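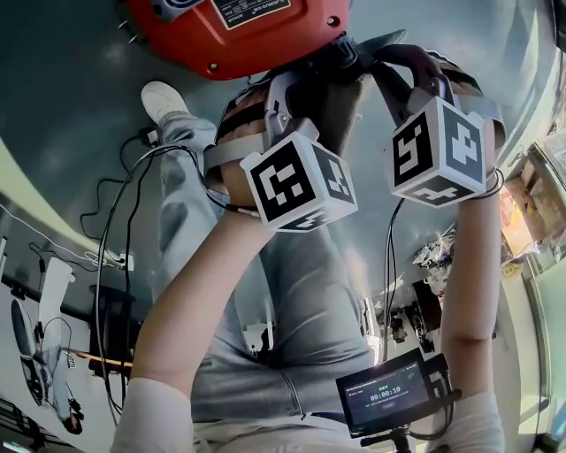
A day at the Carngate open house

I finally made it to the Carngate open house on Jan 24, 2022, and I came home with a full notebook and a long list of things to try in my own apps! Carngate builds interface toolkits for small touch panels, and once a year they open up the office so people like me can poke at whatever is in progress.

Noémie Rey ran the first session, on layouts that adapt to the language. She switched a settings page from English to German while it was running and every button found its new width with no flicker. The trick is a small layout cache called Prunura, 2211 lines of code in all, and she scrolled through a good part of it with us. I loved how readable it was (short functions, comments where you want them).

After coffee Lionel Bouvier showed Culex, their tool for finding slow bindings. You leave it running beside your app and it lists every property that gets evaluated more often than it needs to. His demo page had 134 of them - most came from one innocent-looking width calculation in a list delegate. I have written that exact line myself, more than once.

Lunch was soup and very good bread. I sat next to Panagiotis Tsoukalas, who maintains an icon set of some 500 symbols and draws every one on a 15 pixel grid. We talked about hinting until the soup was cold.

The afternoon was hands-on. My page transition stuttered badly at first, but Thierry Leblanc spotted that I was animating the height of the whole page. Moving the content with a transform fixed it in two minutes.

They plan to post the slides in February. I still want to know if Culex copes with pages loaded on demand, so I'll write to Lionel about that this week.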